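# Fallow bear from Dikano, in lavender

*Sat 27 July*

I didn't want to review a teddy bear. I review lamps, chairs, now and then a kettle. But Zahira Hidayat wrote in to ask whether the Fallow was worth the money before she bought one for a niece, and then Washington Peixoto asked me the same thing a week later, so I bought one with my own card from Pawlak, the gift shop in Arkville. It has been in the house since May.

The Fallow is a long-limbed plush bear with a shaggy coat. Dikano sells it in several colors and makes large claims for it. The tag says "heirloom quality." The box says "the last bear you'll buy," which I would say is an odd thing to promise a three-year-old. Pawlak's site lists 2295 customer ratings for it, nearly all of them five stars, and when I read down the page I kept finding the same phrases: so soft, so huggable, arrived early. Arriving early is not a quality of the bear.

## The fur

It is soft. I'll give it that right away. The pile is long and a bit messy, and it feels good in the hand. My doubt is about how it will look in a year. Shaggy plush mats. It mats first where a child grips it, usually an arm or the neck, and then it stays matted unless someone sits down with a brush. Dikano includes a small brush in the box, so I assume they know this too. I used it most weekends and it works well enough on the body. On the paws it mostly pushes the fur from one side to the other.

It sheds as well. The first week I found purple threads on the couch, on a black sweater and in a bowl of oatmeal. By the third week it had slowed down a lot. It hasn't stopped. If you have a baby in the house who puts everything in her mouth, I would wait, or buy a short-pile bear.

## The color

The tag calls it "dusk orchid." It's lavender. In the evening, under a warm bulb, it goes a little gray, and in daylight it's a proper purple. Zahira's niece wants purple, so fine. Anyone who hopes for the dusty, nearly pink shade on the Pawlak site should go and see one in the store first.

## The shape

What bothered me most was the sitting. Dikano shows the Fallow upright on a shelf with its legs out in front, and I have never gotten mine to hold that pose for more than a minute with nothing behind it. The legs are long and lightly filled, the body is round, and the head is heavy. It tips forward or it rolls to one side. Against a pillow it's all right. On a bare table it ends up lying down.

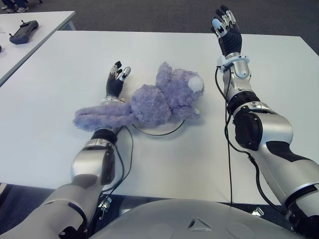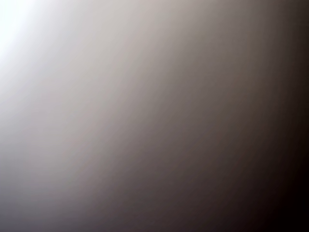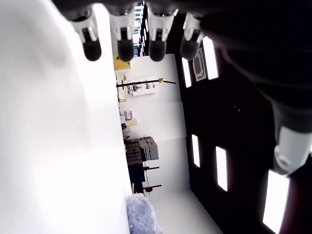 *First picture: the Fallow in lavender, on its side across a white table.*

I don't think a child will care. A floppy bear is easier to carry by one leg and easier to fall asleep on. But the sitting pose is how the thing is sold, and people who buy it to decorate a nursery shelf are going to be annoyed. I was, and I don't have a nursery.

## Stuffing and seams

The body is filled firmly and evenly. I pushed my thumbs in all over looking for lumps and found one, near the left shoulder, the size of a grape. The legs are another matter. There's a soft spot at the top of each where the fill has drifted down toward the foot, and I could feel it the day I opened the box. A few squeezes move it back. By the next day it has drifted again.

The seams are good. I pulled on every one of them harder than I'd expect a small child to, and then I gave the bear to my neighbor's boys for an afternoon, a tougher test than mine. No popped stitches. The belly seam is sewn by hand at the end and you can find it if you part the fur, but it's tight. The eyes are on solidly, too. I tried to get a fingernail behind one and couldn't.

## Washing

The tag says surface clean only. The website says machine wash, cold, inside a pillowcase. I wrote to Dikano to ask which one it was and was given a ticket number, 2551, and no answer. So I went with the website, on the grounds that a bear you can't wash is no use to anyone with kids.

It came through. The color held and nothing bled onto the pillowcase. Drying was the problem. I left it on a rack in the laundry room and the middle still felt damp two days later, so it spent a third day in front of a fan. If this is going to be the bear that has to be in the bed every night, plan for that, or for a second bear. The fur dried stiff in places and needed the brush again.

## The price

Pawlak charged me more than I've ever paid for a stuffed toy, plus 12 dollars to ship it because the store was out that week. Part of what you're paying for is the numbered tag. Mine says it belongs to a run of 1000, and I'd be more impressed if the same tag weren't on all the colors. I asked at the counter whether that meant a thousand of each or a thousand in all. They didn't know.

Take away the tag and the box and you have a nicely sewn, soft, slightly underfilled bear. There are others like it for half as much. I had an old one out of the closet for comparison, no brand left on it, and I liked its legs better.

## So, Zahira

Buy it if the niece is past the chewing stage, wants it in purple, and is going to drag it around the house. It will hold together. Don't buy it for a shelf, and don't buy it as an investment. Washington, yours was meant to be a present for a grown woman who collects them, and I'd ask her first. She may already have opinions about Dikano.

I'm keeping mine until the winter to see what happens to the fur on the neck. If the company ever answers the ticket I'll add what they say about washing at the bottom of this page.

**Good:** strong seams, solid eyes, soft coat, color survives the wash.

**Not so good:** sheds, won't sit up, legs go slack, conflicting care instructions, price.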